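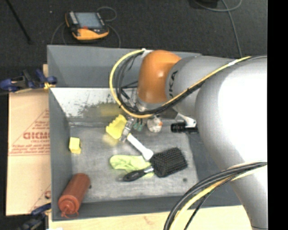
Kullodgate Hill Walkers - members' mailing list

Re: February ridge walk, which way up?

Hi Jean and everyone,

Yes please to the Drenik side! I did it last fall with my sister and I'm still going on about it. The first mile is a slog through the pines (bring gaiters, the stream crosses the path in a couple of places) but then you come out on the shoulder and the whole valley opens up - wonderful.

On Jean's question:

> Magdy, my old map gives the top as 2,796 feet and the new
> one says 2,890. Which is it? And is the Ollard
> parking lot still open in winter? I'd like to be
> down before dark if we can.
> Jean Innes

I think both are right. The lower number is the cairn where most people stop for lunch, and the higher one is the true top, a bit farther along past the fence. Do go on to it, the view north is so much better!

Ollard is open, but the gate is locked at 7 in the evening. We could start at 8:30 and be down with plenty of light left. The bus from Teoh seats 60, so there's room for friends and well-behaved dogs too.

Spikes if you have them. I have a spare pair, women's medium, first to reply gets them.

Can't wait!
Magdy Alaoui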